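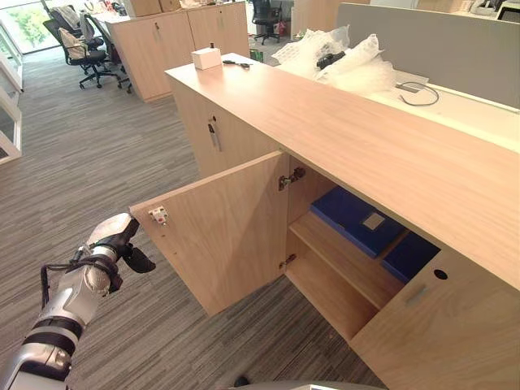
Search this book
Enter a word or phrase Go

Chapter 13
Storage Furniture in the Office

Most offices keep more paper than they plan to. Even where records are stored on a computer, there are contracts, signed forms, and binders that someone needs to reach during the day. The low cabinet is the usual place for them. It holds files behind closed doors, and its top gives the room an extra work surface.

This chapter covers cabinets with hinged doors. Drawer units and open shelving are treated in Chapter 14.

A hinged-door cabinet has four working parts: the body, the shelves, the doors, and the hardware. The body carries the load. The shelves divide the inside into compartments, and in many models they can be moved up or down on pins. A shelf 300 mm deep will take a standard binder, but not the larger boxes used for archive papers.

The doors hang on concealed hinges, so called for being out of sight when the door is shut. Each hinge has a cup set into the door and an arm fixed to the side of the body. Screws on the arm move the door in small steps until the gaps on both sides match. A door that opens to 90 degrees is enough against a wall. In a narrow aisle, a wider opening angle lets people reach the shelf without standing in the way.

Handles, locks, and catches are chosen last, though they wear out first. A catch holds the door closed when it is not locked. If the catch is out of line, the door drifts open, and people begin to slam it.

The case study at the end of the chapter follows the Srisuk office, which replaced 153 cabinets over one November. The buyers compared two lines, Staller and Prinov, and kept notes on each fault reported by staff.

Key terms
carcass, concealed hinge, door catch, compartment, cable grommet, shelf pin

13.1 Measuring the Space

Begin with the floor. Carpet can hide a slope, and a cabinet that leans will not keep its doors straight.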